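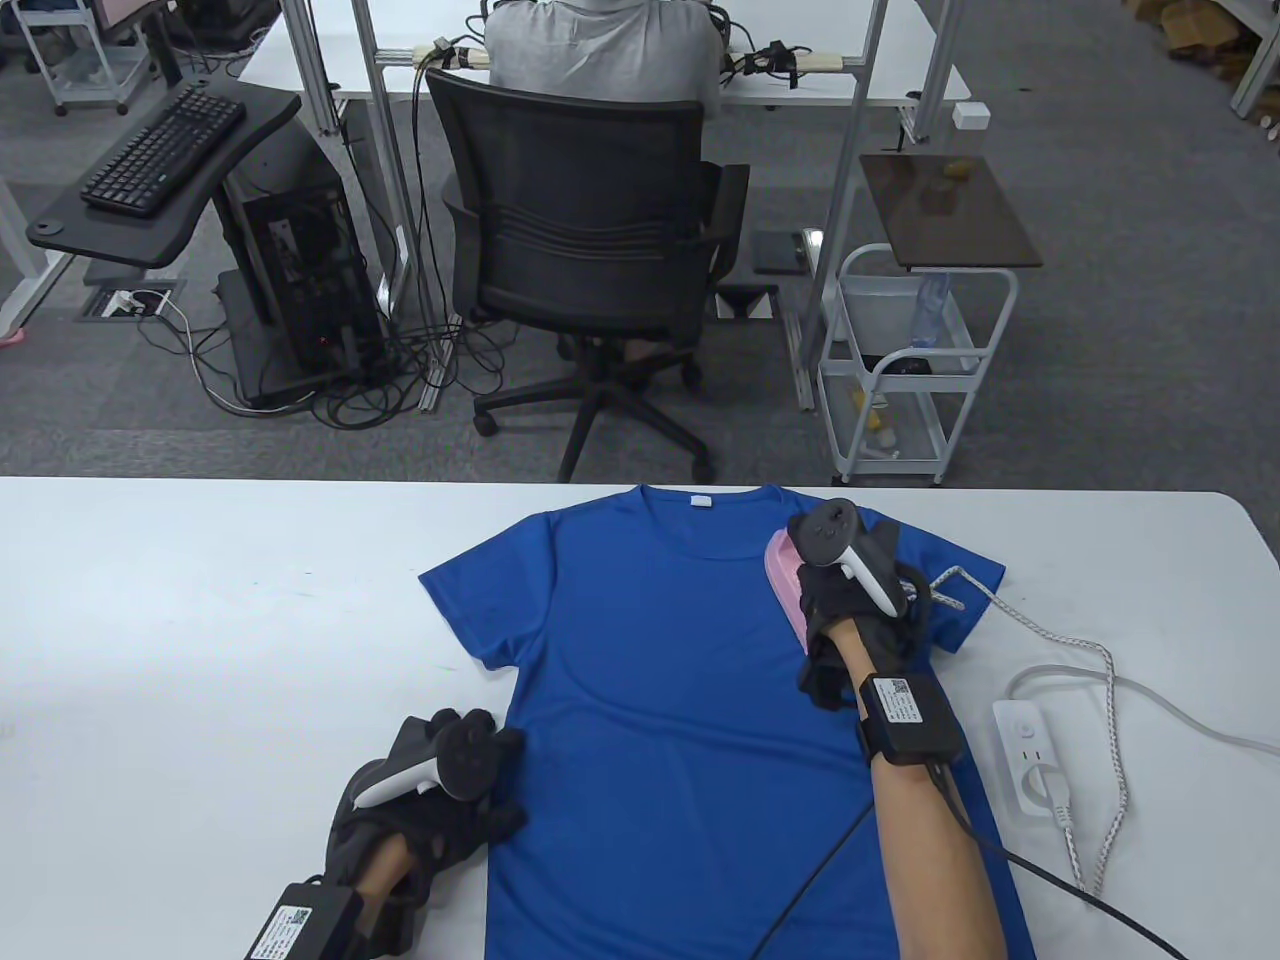
## 4.2 Moving a service area to live status

A service area in Flindeo has one of 3 states: Planned, Announced or Live. Only Live areas accept customer orders. The change takes effect at the next map refresh, which runs every 600 seconds.

1. Sign in with an account that has the Rollout Editor role.
2. Open **Regions > Status** and select the area code.
3. Check that the address file is loaded. The row count must match the count on the import receipt.
4. Set **State** to Live and enter the start month, for example February.
5. Click **Stage**, then **Publish**.
6. Reload the public map and confirm the new color.

**Note:** Areas imported from Vumdale keep their old codes. Look them up under **Alias**.

**Caution:** Do not publish two bordering areas in the same refresh. Shared addresses are assigned to whichever area loads first, and error 310 is written to the log.

If error 310 appears, set both areas back to Announced, wait for 2 refreshes, and publish them one at a time. Send repeat errors to Perrine Tanguy with the log attached.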